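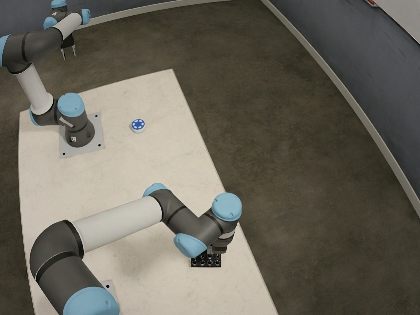

Consumer Behavior, Unit 9
Reading customer surveys with one eyebrow up

Handout for the second half of term. Bring it to the seminar along with the Millow questionnaire.

1. Who answered?

Start with the number of people asked, then the number who replied. The Nistwood shopping center report puts "2,140 shoppers" on its cover. Turn to the appendix and you find that 2,140 forms were handed out and 600 came back. All the percentages in the report are percentages of the 600. The authors say the rest "would likely have answered in a similar way." They offer no evidence for this, and I don't see how they could have any. People who fill in a form at a shopping center have time to spare, or a complaint.

2. What were they asked?

The Draruletti coffee survey asked, "How much did you enjoy your visit?" The choices were "very much," "quite a lot," "somewhat" and "a little." Try to record a bad visit on that scale. The result was then reported as universal enjoyment.

Watch also for double questions. "Was the staff friendly and quick?" cannot be answered by anyone served slowly by a nice person.

3. When were they asked?

Miah sells garden furniture and surveys its buyers in July. Satisfaction with a garden chair in July tells you very little about the chair in winter.

4. Saying and doing

Shoppers say they will pay more for local goods. Some do. Stated intention is cheap to collect, so there is a lot of it around, and textbooks (ours included, chapter 13) lean on it far too hard. Ask for sales records. If a firm has them and quotes the survey instead, wonder why.

For the seminar

Rewrite any four of the Millow questions so that an unhappy customer could answer them. Keep your first drafts, as we will compare them in class.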